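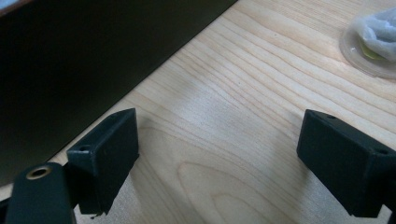 Keeping board games alive: tips from a crowded shelf

Most board games don't die of play. They die of damp, gravy and elastic bands. We have had one copy of Dendidura since it came out and it still shuts properly, which puts it ahead of most of the cupboard.

Split corners. Mend them from the inside with a strip of bookbinding tape and a smear of PVA, then hold the corner with a clothes peg overnight. Sticky tape on the outside goes yellow and takes the artwork with it when you finally lose patience.

Elastic bands. Throw them out. They perish, they weld themselves to the top card, and until then they put a waist in the deck. A paper band cut from an old envelope does the same job for nothing.

Sticky cards. A barely damp cloth, one card at a time, dried straight away. For old unvarnished cards use a dry pencil rubber and accept that the jam is now part of the rules.
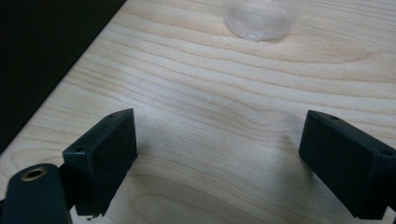 Sleeves. Buy one packet and try it before you buy the rest. I sleeved all of Lamont in a single heroic evening and the lid has sat 2 cm proud ever since. If the insert is the problem, lift it out, keep it flat under the bed and use small bags.

Bags. Prick a hole in each with a pin so the air can get out, otherwise you are storing a box of small pillows. Label them by player colour. "Misc" is not a label, as anyone who has set up Sutus after a long gap will tell you.

Warped boards. Lay the board face down between two sheets of baking paper, put some heavy books on top and leave it for a week. Keep it away from radiators. Yes, I know it would be quicker.

Lost pieces. Write to the publisher before you start whittling. Brunanell sent me a replacement pawn in May and charged only the postage. The original was in the hoover bag.

Storage. Big boxes flat, small ones upright, and nothing in the loft unless you dislike it.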